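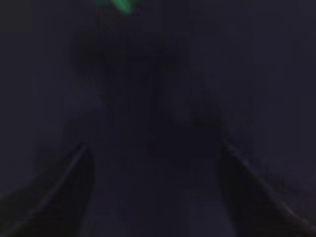
Sun-ja Gil plans equipment purchases for Drorari, and her February request covers 8 grippers. "The arm is the easy line," she says. "Spare fingers, cables and mounts get left out."

She sets aside $3,000 for spares before asking for quotes.

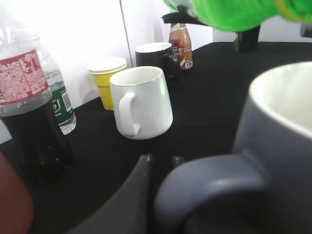

Mugs set the finger spec. "Handles differ in thickness, so I ask for travel and grip force in writing – a payload figure alone won't do." Delivery from Zokinetti is quoted at 40 days. She plans on 70.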